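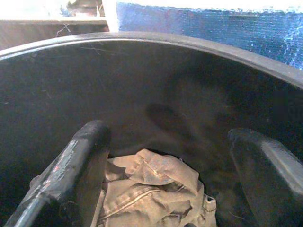 Gripper fingers over tan fabric in the bin.

Equipment Planner, Laundry Automation
Fonseca, Uvuvdale office
Full time, one position

Fonseca is hiring a planner to run the equipment budget for our laundry handling work. The job covers what we buy, when we buy it, and what we keep on the shelf. You will report to Lurdes Gouveia, who heads operations. We have 2 arm stations now and are planning for 11 over the next two budget years. The parts list stands at 1034 lines and needs an owner.

What you will do

Keep the parts list current, with prices, lead times and a second source where one can be found.
Write purchase requests and compare quotes on arms, grippers, cameras, cables and washing machines.
Set stock levels for wear parts -- finger pads, latches, cable sleeves -- and reorder against them.
Build the yearly budget with Marisa Santoro in finance. The first draft is due in March.
Track warranty claims and returns. 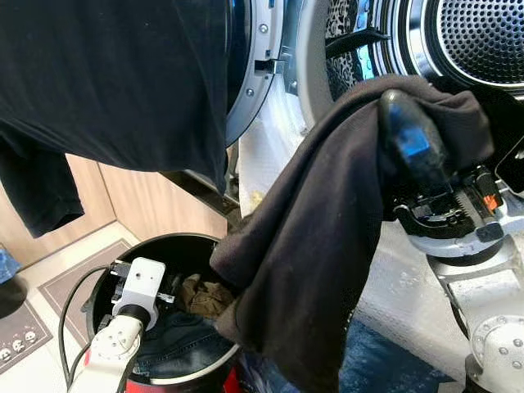
Planning for a laundry station means pricing a lot of items that never show up in a robot catalog. The arms are the large line on the quote, but the small lines are where past budgets went over. You will be asked to cost a full station down to the floor mats, and to say which items we can buy locally and which have to be ordered. Garments count as supplies too. A station needs heavy pieces like blue jeans as well as lighter cloths, and a bucket to hold them, and all of it has to be in the budget. The washer is bought as part of the station, so door clearance and drum opening go on the spec sheet before a model is approved.

Our current supplier for gripper parts is Plasamero. The contract comes up for renewal during your first year, and you will prepare the comparison with at least one other bidder. The internal name for the expansion is Sivotska, and you will see it on most of the paperwork.
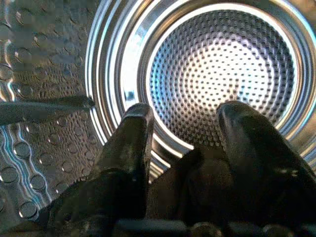

Expect to spend one morning a week on the floor with the technicians, starting at 7 a.m., going over what has worn out and what is on order. The rest of the work is at a desk.

What we need from you

Three years or more in purchasing, planning or cost control, preferably with machinery.
Good spreadsheet skills.
Able to read a mechanical drawing and a supplier data sheet.
Robotics experience is helpful but not required.

How to apply

Send a resume and a one-page letter to Marisa Santoro at the Uvuvdale office. In the letter, describe one equipment purchase you planned and how the final cost compared with the budget. Interviews are in person and include a short quote comparison exercise.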